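Pultent – Laboratoire d'essais textiles
Technicien / technicienne d'essais sur étoffes à mailles (H/F)
Contrat à durée indéterminée, temps plein, site de Plutavholm
Annonce mise en ligne le 19 février 2008

Contexte du poste

Le laboratoire de Pultent réalise des essais physiques sur tricots et articles confectionnés pour le compte de fabricants et de distributeurs. L'activité se répartit entre le contrôle courant (masse surfacique, stabilité dimensionnelle, boulochage, résistance à l'éclatement) et des études comparatives plus longues, conduites sur plusieurs lots d'une même référence. En 2007, le laboratoire a émis 1 072 rapports d'essais, presque tous sur des étoffes tricotées.

L'équipe comprend neuf personnes. Le poste est rattaché à Ruxandra Chiriac, responsable des essais physiques. Il s'agit d'une création, liée à l'ouverture de la ligne « Nesterska », programme d'étude du comportement des jerseys et des côtes après lavages répétés.

Missions

Réception et enregistrement des échantillons, vérification de la concordance entre le bon de commande et les pièces reçues.
Prélèvement et découpe des éprouvettes selon le plan d'échantillonnage, repérage du sens colonnes et du sens rangées.
Conditionnement en atmosphère normale avant essai, suivi des enregistrements de température et d'humidité.
Conduite des essais de traction, d'allongement sous charge et de rémanence.
Mesure des variations dimensionnelles après lavage et séchage.
Saisie des résultats, calcul des moyennes et des coefficients de variation, rédaction du projet de rapport.
Entretien de premier niveau des appareils et tenue des fiches de vie.
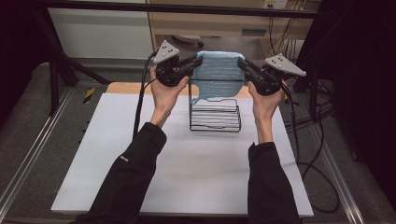
La part manuelle du travail reste importante. Un tricot se déforme dès la prise en main, et l'écart entre deux opérateurs provient plus souvent de la préparation de l'éprouvette que de l'appareil. Les candidats doivent donc savoir présenter une étoffe sans lui imposer de prétension notable. Une maille bleu clair tendue à l'horizontale entre deux prises, comme sur la photographie, se lit d'abord par ses bords : lisière qui roule, rangées qui s'incurvent, colonnes qui s'écartent près des points de serrage. Ces observations sont consignées dans le cahier d'essai avant toute valeur chiffrée. L'évaluation pratique prévue au recrutement porte en grande partie sur ce point.

Profil recherché

Formation de niveau bac + 2 (BTS ou DUT à dominante textile, matériaux ou mesures physiques). Une première expérience en laboratoire ou en bureau de contrôle qualité est souhaitée ; les débutants ayant effectué un stage long dans le secteur peuvent postuler.

Connaissance des armures de base de la maille cueillie et de la maille jetée.
Pratique d'un dynamomètre à mors pneumatiques ou manuels.
Notions de statistique descriptive et d'incertitude de mesure.
Usage courant d'un tableur.
Lecture de l'anglais technique – une partie des cahiers des charges, dont ceux du client Sutherland, n'est pas traduite.

La perception des couleurs est vérifiée à l'embauche, le titulaire pouvant être appelé à suppléer le poste de cotation des solidités.

Conditions

Horaires de journée, sans travail posté. Le port de la blouse et de chaussures fermées est obligatoire en salle d'essais. Rémunération selon la convention collective et l'expérience, versée sur treize mois. Période d'essai de deux mois. Participation aux frais de transport, restaurant interentreprises sur place.

La personne recrutée suivra une formation interne aux modes opératoires du laboratoire, sanctionnée par une habilitation essai par essai. Aucun résultat n'est signé seul avant l'habilitation correspondante. Prise de poste souhaitée avant juillet.

Candidature

Adresser un CV, une lettre de motivation et, le cas échéant, un rapport de stage ou un extrait de mémoire à Ruxandra Chiriac, Pultent, service des essais physiques, Plutavholm. Préciser en objet « Technicien mailles ». Les données confidentielles d'un ancien employeur doivent être retirées des documents joints.

Le recrutement se déroule en deux temps : un entretien technique, puis une demi-journée d'évaluation au laboratoire comprenant la découpe d'un jeu d'éprouvettes, un essai d'allongement et la rédaction d'un compte rendu d'une page. Les frais de déplacement sont remboursés sur justificatif pour la seconde étape uniquement.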